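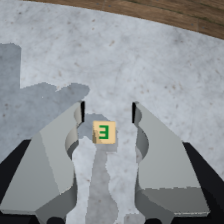 Ticket: gripper closes off-center on block, cell 2, Ollgate
Opened by: Theresia Strebel
Opened: 15/04/2019
Priority: normal
Status: closed

The simulated cell started missing picks after the Drellia scene update was loaded. The arm goes to the right block and comes down at the right angle, then one pad touches before the other and the block gets shoved sideways or turned. The real cell does not do this with the same program. In the wrist view before closing, the block is between the fingers with a gap on each side, but it lies a little closer to the left finger. The block is close to square with the fingers, so I don't think rotation is the problem. Please check the tool offset first.

Log

Entry 1 - Strebel
Reloaded the scene and ran the pick program 12 times with the block at the same start pose. Left pad made contact first every time. Moved the block to the other side of the table and got the same thing, so it follows the gripper and not the table position.

Entry 2 - Waleck support
Please send the tool file and the gripper model version. Also confirm whether the wrist camera was recalibrated after the update. If the camera mount moved in the model and the calibration was kept, you would see this kind of constant shift.

Entry 3 - Strebel
Files attached. Camera was not recalibrated. The update notes only mention lighting and table texture, so I left it alone.

Entry 4 - Waleck support
The mount did change. Your calibration file has the camera 3 mm off from where the new model puts it, along the closing direction. Steps:
Stop the program and home the arm.
Delete the old hand-eye file. Do not rename it, the loader picks up anything in that folder.
Run the calibration routine with the stock target.
Set settle time before image capture to 300 ms.
Restart the controller node and repeat your test.

Entry 5 - Strebel
Done. First try at calibration failed with "target not found" - the shadow from the arm was falling over the target. Moved the light in the scene and it went through. Ran the same 12 picks. Both pads now touch together as far as the contact log can tell, and the block stays straight when lifted.

Entry 6 - Strebel
One leftover. With the light back in its old place, the detector sometimes puts the block's edge in the wrong spot on the shaded side. It did not cause a missed pick today. I have kept the new light position and saved it with the scene.

Entry 7 - Waleck support
Thanks. The edge issue is known and is on the list for the June release. The mount change will be added to the update notes. If you load the Boersma gripper model later, calibrate again, it uses a different mount. Closing this one.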